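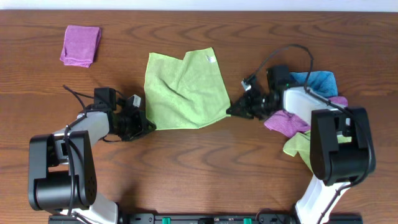 Kátia Moura wants it written down first, before anything else, that she still doesn't trust the Bident fingers on anything thinner than a dish towel, and that we shouldn't order a second set until someone shows her a clean corner grab three times in a row. So there it is, Kátia, top of the page!

Friday, posted by the minute-taker
Filed under: Bench Notes / Grippers & Arms
Search this site Go

We got going at 8 with most of us in the room and two on the call. I took the minutes again (my turn ran out in August, but fine), so complaints about spelling come to me.

Old business. The controller swap is done. Both arms now run off the Besow box and the old one is back on the shelf with its power supply taped to it. The left arm still gives a little twitch when it's enabled. I think it's the wrist cable tugging, Kátia thinks it's a gain setting, and we went back and forth on that for way too long. I'm going to reroute the cable and she's going to leave the gains alone until I have.

Gripper comparison. This was the big one. The job is the same for both sets of fingers — flatten a microfiber cloth, fold it into a small bundle, park it off to one side, go get the next one. We have 283 logged tries on the Driltier fingers and 21 on the Bident ones, so please, everybody, stop quoting percentages from the second pile. What I can say from sitting there is that the Driltier pair grabs a wrinkled edge pretty well but likes to pick up two layers when the cloths are heaped together. The Bident tips get under a flat edge more neatly, then let go halfway through the lift. Somebody on the call asked if we could just close harder. We tried that, and it squeezes the cloth right out.

We also talked about whether the starting heap is fair. Right now whoever resets the table dumps the cloths however they like, and I'm the worst offender. Agreed that the next batch starts from the same few layouts for both sets, with a sketch of each one pinned up by the bench.

Cameras. The wrist view is great up close and not much use for choosing which cloth to go after. The overhead view is the opposite. We'll keep both for now. The Chmielewska mount came up again and I like it a lot, but the quote is 707 with shipping and there wasn't much love for that number. Parked until next time.

To do:
Me — reroute the left cable, draw the layouts.
Kátia — Bident tries until her pile is big enough to argue with.
Whoever was last on the bench — the small hex key is missing again, please check your pockets.

We wrapped up with the twitch question still open. Next meeting is Friday, same time, same room.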